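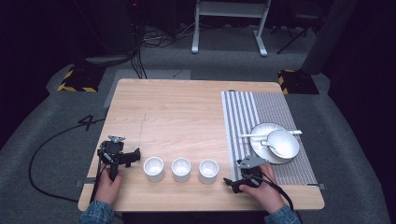 4.2 Segmenting two-handed demonstrations

The policy in Davum is trained on segments, so each recording has to be divided before training. We split a recording wherever both grippers are open and their fingertip speed stays low for 5 consecutive samples. Table-setting tasks give many such points, as the operator tends to pause before choosing the next cup or bowl.

Figure 3. A wrist view with the fingers apart over bare tabletop. Views of this kind are labelled "free" by the contact classifier.
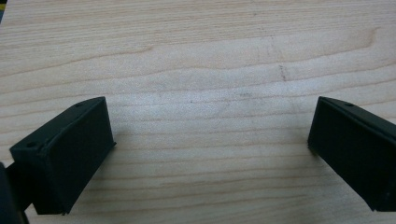 The classifier takes the wrist view alone and runs ahead of the planner. Pale wood grain gave us some trouble at first - the optical flow term drifted along the grain lines and reported motion at rest. Masking the finger region and lowering the weight of the flow term fixed most of these errors. Glossy white crockery is still a weak point, and its colour calibration is covered in Section 5.

From the Pickering recordings we kept 3,361 segments, of which 3,000 were used for training and the remainder for validation. Labels were checked in Britum, our annotation tool.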